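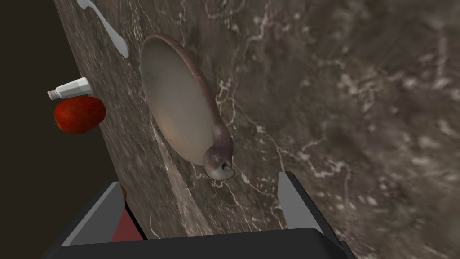

Ticket: gripper stops short of spoon handle, wrist view, sim only
Opened by: Viorica Stojanovska, Lakdale robotics club
Project: Plillura (kitchen sorting task)
Priority: high, entry due soon
Status: open, waiting on re-run

Summary
Arm comes down over the counter, fingers open, and then it closes early. Fingers shut on nothing, arm lifts, script says "grasp ok" and carries on to the drop-off. Worked fine in September on the plain grey table. Only started after we swapped to the marble counter scene.

What we run
Lutadex sim, club laptop, the build from the shared drive. Arm settings file is the one Halilović sent over, not edited except the home pose. Objects on the counter are the standard kitchen set, target is the big wood-look spoon, the rest (white spoon, tube, apple) are just there as clutter.

Steps
1. Load marble scene, reset arm
2. Set target to large spoon, grasp point = handle
3. Run pick script, wrist camera on
4. Watch it miss

Happens most runs, not all. Did a batch of 50 last night and 20 closed early. Log file in the project folder under the ticket name.

Tried so far

- Restarted everything. No change.

- Slowed the approach by half. Still closes early, just takes longer to do it.

- Turned off shadows. Thought the shadow under the spoon was being read as part of the spoon. Maybe two more good grasps, could be luck.

- Took the clutter out. Same problem so its not the other objects confusing it. Put them back after.

- Swapped marble for the old plain table, same spoon, same pose. Picks it up every time. So it is the counter somehow.

- Checked the counter height in the scene file. Looked right. See next bit, it wasn't.

Update, 03/10/2021
OK so found something. The marble counter has two parts, the bit you see and the bit the arm bumps into, and they are not at the same height. The collision part sits a touch higher. Objects were placed by hand so they look right, but when the fingers go low for the handle they touch the invisible top first, force limit trips, script thinks it has got hold of something and closes. Explains why slowing down did nothing.

Doesn't explain why some runs work. My guess is the angle - if the wrist comes in steeper the finger tips clear it. Need somebody to check that, I haven't had time.

Second thing, separate but related. "grasp ok" is only checking the force limit, it never checks how far apart the fingers are. So an empty close counts as a pass. That means the September scores may be too high as well?? Please dont send those to anyone yet.

Also the apple is very near the edge on the left, I think it hangs over a bit. Not part of this fault but if the arm ever clips it it's gone. Would move it in a few cm when we redo the placements.

To do
- Line up the collision top with the visible top (me, tonight)
- Add finger gap check after close, fail if fully shut
- Re-run 200 with clutter on, same start poses
- Log the wrist angle every run so we can compare hits and misses
- Keep the old scene file, rename it, do NOT overwrite

Notes for whoever picks this up
Start poses are in the second tab of the sheet, not the first, first one is out of date. If the sim hangs on load just kill it and go again, known thing, other ticket. Leave the force limit alone please - raising it hides the fault and then we break something on the real arm.

Will post the numbers here once the 200 are through. Leaving this open till then.

V.S.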